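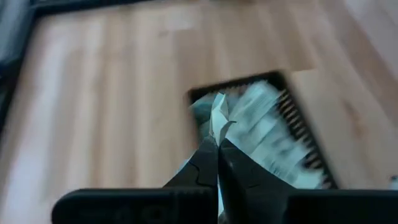 Greifer nimmt immer zwei Stücke auf einmal oder gar keins (Schul-AG, Aufgabe „Schale leeren“)

Gefragt von Orhun Sezer in: Robotik > Wettbewerbe und AGs
Schlagwörter: greifer, handkamera, lernen-durch-vormachen, schul-ag
3 Antworten

Hallo zusammen,

wir sind eine AG der Oberstufe und treten im April beim Celtside-Cup an. Unsere Aufgabe heißt „Schale leeren“ und klang beim Anmelden nach der leichtesten. Schwarze Schale, zerknülltes weißes und hellblaues Zeug darin, Zweifingergreifer, Kamera am Handgelenk. Der Roboter soll die Stücke einzeln herausholen und neben der Schale ablegen. Einzeln ist das Wort, an dem wir seit den Winterferien sitzen.

Wir haben 535 Durchgänge von Hand vorgemacht und damit trainiert (Virkska, Standardeinstellungen, nur die Handkamera). Das Ergebnis: Er fährt hübsch hin, macht die Finger zu und hat entweder einen ganzen Klumpen oder Luft. Bei Luft hebt er trotzdem feierlich an, fährt zur Ablage und öffnet dort. Von 21 Versuchen gestern waren 3 so, wie es im Regelheft steht.

Viele unserer Aufnahmen sind außerdem verwischt, vor allem beim Anfahren und Wegziehen. Muss das alles neu? Unser Betreuer, Herr Polat, meint ja. Die AG meint, Herr Polat habe gut reden, er hat keinen einzigen Durchgang gesteuert.

Orhun

Antwort von Kevser Oral (als hilfreich markiert)

Bitte nicht alles neu machen, ihr habt auch noch Schule.

Unschärfe beim Wegziehen ist mir ziemlich egal. Unschärfe in dem Moment, in dem die Finger zugehen, ist ein Problem, und auf eurem Bild ist so gut wie alles diagonal verschmiert, obwohl der Zipfel schon zwischen den Spitzen klemmt. Wenn das bei euch typisch ist, zieht ihr beim Vormachen in derselben Bewegung weiter, in der ihr zugreift. Der Roboter lernt das brav mit und wartet dann auch nicht, bis er etwas hat.

Was bei uns geholfen hat:

Vor dem Schließen kurz stillhalten. Nach dem Schließen nochmal. Fühlt sich beim Steuern albern an.

Nur mit den Spitzen greifen und einen Zipfel suchen, der nach oben steht. Wer mitten in den Haufen fährt, bekommt den Haufen.

Langsam und gerade nach oben abheben, dann erst seitlich. Bei euch hängt das Material über den linken Rand, da nimmt jede Seitwärtsbewegung die Nachbarn mit.

Belichtungszeit runter, Licht rauf. Oben rechts ist der Tisch schon ausgewaschen, also die Lampe lieber woanders hin, bevor ihr eine zweite dazustellt.

Für das feierliche Wegtragen von Luft: nehmt Durchgänge auf, in denen ihr absichtlich danebengreift und dann neu ansetzt. Wenn in euren Daten jeder Griff sitzt, weiß er nicht, dass es etwas anderes gibt. Mit nearly perfekten Vorführungen haben wir letztes Jahr den vorletzten Platz gemacht. (Sorry, „nahezu“. Ich schreibe sonst im englischen Forum.)

Antwort von Shafiq Weerasinghe

Kauft weichere Fingerspitzen. Bei uns lief es danach.

Kommentar von Orhun Sezer: Welche denn? Und ist das laut Regelheft überhaupt erlaubt?

Kommentar von Shafiq Weerasinghe: Weiß ich nicht mehr. Wir sind nicht beim Celtside-Cup, wir machen den in Nellside.

Antwort von Sibusiso Kekana

Zur Ergänzung von Kevser: Schaut euch die Schale an. An der rechten Innenseite sitzt eine Reihe Zähne, wie ein Kamm. Ich würde die Durchgänge danach sortieren, auf welcher Seite ihr gegriffen habt, und die Erfolgsquote getrennt ausrechnen. Wenn sich rechts etwas verhakt, seht ihr das in den Zahlen schneller als beim Zuschauen. Falls die Schale vorgeschrieben ist, fangt links an.

Und dreht die Schale zwischen den Aufnahmen auch mal. Beim Wettbewerb stellt sie jemand anderes hin, und der kennt euren Winkel nicht.

Nachtrag von Orhun Sezer

Danke! Wir haben 10 Durchgänge mit Stillhalten aufgenommen, zum Üben, noch nicht trainiert. Dauert pro Stück gefühlt eine Unterrichtsstunde. Herr Polat hat einen davon selbst gesteuert und findet inzwischen, man müsse vielleicht doch nicht alles neu machen. Wegen der Zähne frage ich beim Veranstalter nach, ob wir die Schale drehen dürfen.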